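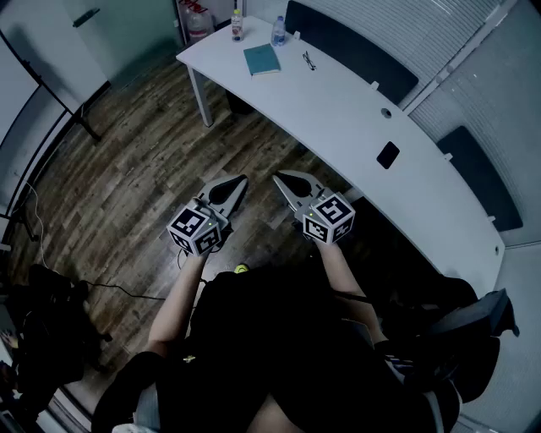 The case against the hand-held gripper demo

Every few months someone shows me a new pair of hand-held grippers and tells me the hard part of robot training is over. You sit down, take one in each hand, squeeze, pick something up, put it somewhere else. The grippers know where they are, the fingers know how wide they are open, and a robot arm somewhere down the line will learn to do the same. I have now sat through enough of these trials to have an opinion, and the opinion is that we are judging this gear on the wrong things.

I should say what I've used. Over the winter I tried three sets: the Zorneck pair, the Pruitt pair, and an older set from Dellau that still turns up in labs with tight budgets. I tried them at the shared workshop in Brorkthorpe, sitting in an office chair, and between the three I recorded 1,841 short tasks. Cups, lids, folded cloths, a drawer, a zip. Nothing exotic. I also spent time on a conventional setup, where you steer a real arm from a small copy of it, so I had something to compare against.

The first complaint is weight, and I'll keep making it until somebody listens. Spec sheets for these things give you a figure in grams and leave it there. But a gripper is held out in front of you with the fingers pointing away, and what your wrist feels is how far the mass sits from your palm. The Pruitt is lighter than the Zorneck on a kitchen scale. After half an hour it is the one I want to put down. Its fingers are longer and the load is all at the front. A maker who let ten strangers use the thing for a full afternoon would find this out by the second coffee.

The second is the marker cube. Plenty of designs stick a block with printed black and white patterns at the base of each gripper so that a camera can work out where the hand is. I understand the appeal. It is cheap, anyone can print the patterns, and when the view is clear it works well. But people don't work with a clear view. They reach across themselves. They turn a hand over to get under a rim, and now the cube is facing the floor or hidden behind the other wrist. Sellers will tell you that every visible face carries its own pattern, so some face is always in sight. Some face is in sight of something. Whether it is in sight of your camera, in that light, at that angle, is another matter.

And here is what bothers me more than the lost tracking. After a day with the cubes you stop making the movements that hide them. I caught myself doing it on the Thursday. I was opening a jar with my elbows out like a man carrying two full buckets, keeping both blocks turned up to be seen. The tracking numbers that day were lovely. The recordings were of a person opening a jar in a way no person opens a jar. If the selling point of a hand-held device is that it captures natural motion, that ought to worry the people selling it.

Then the little green lights. Each maker has its own idea of what green means. On one set it means powered. On another it means connected. On the Dellau, as far as I could tell, it means the firmware has started and has no opinion on anything after that. I recorded 694 tasks on the Dellau and had to throw out 483 of them, all made with two green lights glowing up at me, when the left unit's finger readings turned out to be stuck at one value. I accept some of the blame. I should have checked the files at lunch. But a status light that stays green while one hand's data is garbage is worse than having no light, and I would like one maker to print a plain sentence in the manual saying what theirs actually tests.

Cables, too. Wireless is coming, we are told, and has been coming for as long as I've followed this. In the meantime a thin cable runs from your hand to the floor and off to a computer, and every task has a small tug in it. You learn to park the slack over your knee. Seated, it's bearable. Standing and turning, it decides which way you turn.

Fans of the hand-held approach have a fair answer to most of this, and it is cost. A proper arm-to-arm rig is expensive, slow to set up and fixed to its bench. You can carry a pair of grippers to a kitchen, a shop or a back office and start the same morning. On speed there was no contest in my own trial: folding the cloths took me 6 times as long on the arm rig, and I was bad-tempered by the end. I don't dispute any of it. If I had a modest grant and needed a lot of simple pick and place, I'd buy hand-helds, and I'd probably buy the Zorneck.

What I dispute is the idea that a faster recording is a better one. The arm rig was slow partly for the reason that the arm is slow. It couldn't bend where I bend. When I asked for something it couldn't reach, I found out right then, with the cup still on the bench. The hand-helds let me do anything my shoulders would allow and said nothing. Nobody finds out which of those reaches the robot can't copy until somebody tries to replay them, and by then the person who made the recording has gone home and the invoice has been paid.

So when a centre or a school asks me which set to get, I ask them to do some dull things before they look at a brochure. Hold both units out for forty minutes while doing real work. Unplug one finger sensor and see whether the light changes colour. Cross your hands. Record a small batch, replay it on the arm you own, and write down how many the arm finishes without help. If the supplier won't lend you a pair for long enough to do that - and Pruitt wouldn't, I had to borrow mine - take your money elsewhere.

I've handed the Zorneck pair back. The Dellau set is still in my cupboard, and last time I plugged it in, both lights came up green.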